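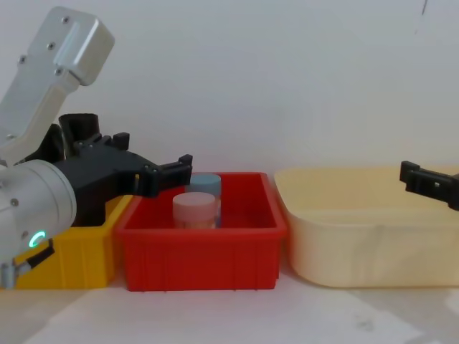

From: Edit Orbán
To: okanis-data
Subject: Re: [okanis-data] bin-to-bin transfers, episode length and what to throw out

Replies inline. I have trimmed the parts that Khamphan already settled.

> We are at 3,237 episodes for the container sorting task, counting both
> arms. Before we start the next batch I would like to fix the episode
> boundaries. At the moment some operators stop recording when the
> gripper opens, and others go back to the home pose first. The loader
> does not care but the policy does.

Agreed that it should be one or the other. I would end the episode 2 seconds after the gripper has fully opened and the arm has cleared the rim of the bin. Going back to home adds a long tail in which the target is irrelevant, and the Tollholm model spends a good share of its loss there. I retrained on the July subset with the tails cut and the only visible effect on the rollouts was that the arm stopped drifting up after a release. Please do not cut the old files in place. Write the new end index to the sidecar and let the loader apply it.

> Median length is 45 seconds for the two-container version. Is that too
> long? Indale's set is much shorter but they only move one object.

It is fine. Length is not the problem, pauses are. I went through 40 of the longest episodes by hand and most of the extra time is the operator holding still above the source bin while deciding which container to take. From the policy's side that is a stretch of near-identical observations with zero action, and it learns to wait there. Two changes for the next batch:

The order is decided before recording starts and is written in the task string. "Pink lid first, then blue lid" is enough. If the operator takes the wrong one, stop and discard.

Holds longer than the threshold in the config get flagged by the checker. Flagged is not the same as rejected. Somebody has to look.

> Do we want the containers always upright? Some of the people on the
> late shift have been laying them down for variety.

Upright only, until the upright case works. I have nothing against variety, but if it comes in on one shift only, it is also tied to that shift's lighting and that shift's operators, and we cannot separate the effects later. When we add the lying-down case, everyone does it, in the same proportion, with its own task string.

Position inside the source bin should vary, and at present it does not vary enough. I plotted the first grasp point for the whole set and there is a dense cluster near the middle of the red bin and next to nothing in the corners. Corners are where it fails. The fingers have to come down between the container and the bin wall, and when two containers stand close together one of them hides a good part of the other from the chest camera. Please place the pair in a corner, one behind the other, for at least every third episode. The back corners matter more than the front ones.

> The second arm. In most episodes it does nothing. Should we drop its
> channels for those?

No. Keep both arms in every file. An arm that stays put is still information, and the joint positions are cheap to store. What I do want is a consistent waiting pose for the right arm. I have seen it over the cream tub, beside the tub, and once resting on the table. Over the far end of the tub is acceptable provided it is high enough not to interfere with a placement. I will send joint values for it separately and they should go into the reset script so that operators do not have to set the pose by eye.

> Bin order: yellow, red, cream from left to right. Should we shuffle?

Not in this batch. The language side is not ready to tell bins apart by color, so a shuffled layout would only add noise to the place targets. Keep the three bins touching or nearly so and keep the order. Small shifts along the table are welcome and should not be corrected between episodes. The current files have the bins in almost the same spot for an hour at a time, then a jump when the next operator sits down. I would prefer many small shifts to a few large ones.

One item that was not in the original message. The gripper command and the measured gripper opening are out of step in part of the set - the command leads by several samples, and by a different amount on the left and right arms. If you train on the measured value as the action, you get late closes and the container slips out of the fingers. Use the command as the action and the measured value as state. The converter had this backwards until the last release, so anything exported before that has to be exported again. The raw logs are correct.

Checker changes are on the branch. Comments on the hold threshold are welcome, since I picked it from the same 40 episodes and it may be too strict for new operators.

Edit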